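Pididus Technical College
Automation Servicing, Stage Two
Handout 7: Setting up and checking the simulated arm cell

Prepared by Kosmas Stergiou and Olaia Villalobos
Issued Jul 13, 2019

7.1 Purpose of this handout

Students are required to bring the simulated cell to a known starting condition before any program is run in it. The same order of work is followed on the physical cell in the Salinas workshop, and students who have not been signed off on this handout will not be given access to that room.

The handout covers the model of the room, the arm and its mounting, the work area, and the two cameras. It does not cover program writing, which begins in Handout 8. Students who missed the lecture on reference frames should read those notes first, as the terms "base frame" and "tool frame" are used below without further explanation.

7.2 Before opening the cell

Log in to the workstation with your course account and open the cell file from the shared Ploretti folder. Do not work in the master copy. Save a copy under your own name and student number, then close the master.

Confirm that the units are set to millimetres and degrees. A cell saved in metres will still open without a warning, and the fault will not be obvious until the first move is commanded. Any saved cell returned in the wrong units will be sent back unmarked.

Check that the simulation is paused. The arm should be at its parked position and all joint readings should agree with the values on the sheet at your bench. Where a reading does not agree, write down the difference before correcting it. The marker will wish to see both values.

7.3 The base and the floor grid

The arm is fixed to the platform at its base. All distances in the cell are measured from the centre of that base and not from a corner of the platform. Students regularly confuse the two, and the error carries through every later step.

The grid is a visual aid only. It is useful for judging whether an object has moved between one run and the next, but it must not be used to take a measurement. Positions are to be read from the object list.

If the base has been moved in your copy, discard the copy and begin again. Do not attempt to drag the base back by hand.

7.4 The room camera and the close camera

The cell is observed from two viewpoints. The room camera is set high and to one side and is used to check the posture of the arm and the clearance around it. The close camera is used to check the position of the part in relation to the gripper fingers. Neither view is sufficient alone. A posture that appears clear from the room camera may leave a finger touching the part, and the close view gives little warning of what the elbow is doing.

Open both views and arrange them so that they can be seen together. Set the arm at the hold point above the work area and compare the views with the ones printed in this section.

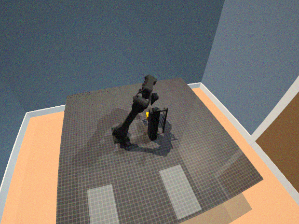
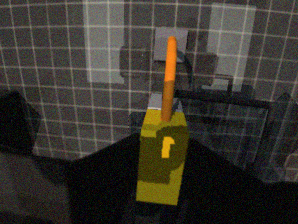 Figures 7.1 and 7.2. The simulated cell from the room camera (first) and the close camera, showing the yellow block and orange rod (second).

In the close view, attend first to the base of the block. It should sit flat on the dark surface. If the block appears to float or to sink, its height has been entered incorrectly and must be corrected in the object list. Next, attend to the rod. A slight lean is acceptable at this stage. A rod lying on the surface is not, and the cell must be reset.

Shadows should not be used to judge contact. They are softened in this software and spread well beyond the object that casts them.

7.5 Checking the gripper

With the simulation still paused, open and close the fingers from the manual panel. Each finger should travel freely. Watch the finger position readings as well as the view, as a finger that has lost its link to the drive may be drawn in the correct place while its reading remains at zero.

The fingers may be drawn as partly see-through in the close view. This is a display setting and has no effect on contact. It may be left on.

Record the following in your log:
Finger reading, fully open
Finger reading, fully closed
Tool frame in use
Any contact warning shown, copied word for word

7.6 Contact settings

Leave the contact settings at their course values. The step rate is 600 per second and is to be confirmed before each run. Lowering it will make the cell run faster on an older workstation, but a part may then pass through a finger, and the results will not be accepted.

Dr Şükran Eren will discuss the choice of step rate in the next lecture. Students with an interest in the subject may borrow the Prurinow course reader from the office in Room 277.

7.7 First movement

Release the pause with the speed limit at its lowest setting. Keep one hand on the stop key. Move one joint at a time, starting with the joint nearest the base, and return each joint to its starting value before moving the next.

Should the arm shake, drift or move in a direction you did not command, press stop, save the log and call a demonstrator. Do not reset the cell first. The log is cleared on reset and the cause will then be much harder to find.

When all joints have been checked, return the arm to the parked position and pause the simulation.

7.8 Sign-off

Sign-off is carried out at the bench by Aurelio Peñalver or Amanuel Alemneh during scheduled laboratory hours. Bring your completed log, your saved cell file and the bench sheet. Students will be asked to repeat one check of the demonstrator's choosing without referring to this handout.

A student who does not pass may try again at the next session. Logs are kept in the laboratory cabinet and may not be taken home.

Reading for next week: Handout 8, sections 8.1 to 8.3, and the notes on reference frames.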